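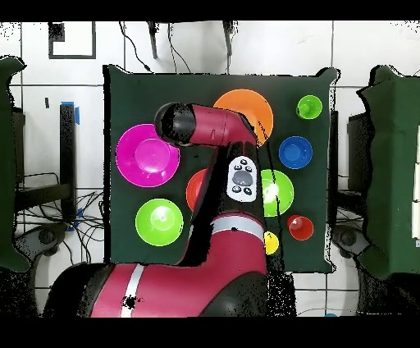 The Sisby electoral reform was a change in the way the town council of Sisby was elected. It replaced the older system of district seats with a single town-wide vote, and it introduced a paper record for every ballot. The reform was proposed by council member Anitha Raju, was approved by the voters in a local referendum, and came into force on 10/15/18. It is often named "the Raju plan" in the local press, although Raju herself wrote only the first draft and the final text was mostly the work of the town attorney, Narayanan Subramaniam.

Background

Before the reform, Sisby was divided into four districts, and each of them elected two members of the council. The borders of the districts had been drawn when the eastern part of the town was still farmland. When housing was built there, the population of the Droltport district grew quickly, but the number of its seats stayed the same. Residents of Droltport complained for many years that their vote had less weight than the vote of a person living near the old market.

The council discussed the borders several times without result. Members from the smaller districts had little interest in a new map, and under the town charter a new map needed the support of six of the eight members. A proposal to move only one border, between Droltport and the Mill district, failed by a single vote.

A second problem was the voting machines. The town used touch-screen machines leased from a private company, Stererby, and these machines kept no paper record. After one election, the result in the Mill district was decided by 40 votes and the losing candidate, Keerthana Poojary, asked for a recount. The county clerk could only print the same totals again from the memory of the machines. Poojary went to court and lost, because the charter did not say what a recount should consist of. The judge wrote that the charter was "silent where it should speak," and this phrase was later used on the leaflets of the reform campaign.

Proposal and campaign

Raju presented her draft in March. It had three main parts: the end of the districts, a ranked ballot for all eight seats, and a duty to keep a marked paper ballot for each voter. The ranked ballot was removed before the final version. Subramaniam advised that it might conflict with state election law, and some of Raju's own supporters found it too complicated to explain at the door.

The council refused to place the question on the ballot by its own decision, so the supporters had to collect signatures. They handed in the petition with 773 valid names more than the charter required.

The campaign in favor was led by Poojary and by a group named Count It Twice. They spoke mainly about the paper ballots, which were popular in all parts of the town, and less about the end of the districts. The opponents were led by Divya Kandasamy, at that time the council president. Kandasamy said that she also supported paper ballots and that the two questions should be voted separately. In her view, a town-wide election would favor candidates with money, who can pay for mailings to every household, and the older neighborhoods would lose the person they could call about a broken street lamp.

Stererby did not take part in the campaign officially. Its regional manager, Mathis Bailly, sent a letter to all council members in which he offered to add printers to the existing machines under a longer lease. The letter was published by a local newspaper and became an argument for both sides. Opponents of the reform said it proved that a charter change was not necessary – supporters answered that the company had made no such offer before the petition.

Referendum

The reform was approved. It won clearly in Droltport and by a smaller margin in the Mill district, and it was rejected in the two other districts. Because the charter counted only the total vote, the result by district had no legal effect, but it was often mentioned in later debates.

Kandasamy accepted the result the same evening. She did not run again when her term ended.

Provisions

Under the amended charter, all eight council members are elected by the whole town. Terms last four years, and half of the seats are filled every two years. Each voter may choose as many candidates as there are open seats, and may not give more than one vote to the same person.

Ballots are marked by hand and read by a scanner. The paper must be stored for the full term of the members elected. A recount by hand is automatic when the difference between the last elected candidate and the next one is below a limit written in the charter. Any candidate may ask for a recount in other cases, but must pay a deposit, which is returned if the outcome changes.

The charter also forbids the town to sign a lease for voting equipment that runs longer than one council term.

Effects and criticism

Turnout rose at the first election held under the new rules and then fell back to nearly the earlier level. The number of candidates became larger. Several of them presented themselves as informal representatives of one neighborhood, and so the old districts continued to exist in political life, if not in law.

The most common criticism concerns geography. In the first council elected completely under the new system, five of the eight members lived in Droltport, and none lived in the Mill district. A proposal by council member Iyer to create a mixed system, with half of the seats elected by district and half by the whole town, was debated but did not reach the ballot. Iyer had supported the original reform.

The paper ballots have caused little dispute. One automatic recount has taken place, and it confirmed the first result with a small correction in the totals. The cost of storage was higher than expected, and the ballots are now kept in the county building instead of the town hall.

See also

At-large voting
Recount
Town charter
Ranked voting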